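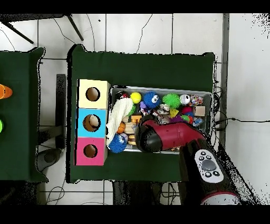
When grown-ups choose who will speak for them in parliament, they vote. Each voter marks a paper in secret, folds it and puts it in a ballot box. A ballot box has a small opening in the top, a bit like the round holes in the pink, blue and cream boxes stacked beside the toy bin. After voting closes, workers count the papers. If two people are very close, the papers may be counted again — in Catmont, 3823 were.

2 comments | 30 shares
Home | News | Kids | Contact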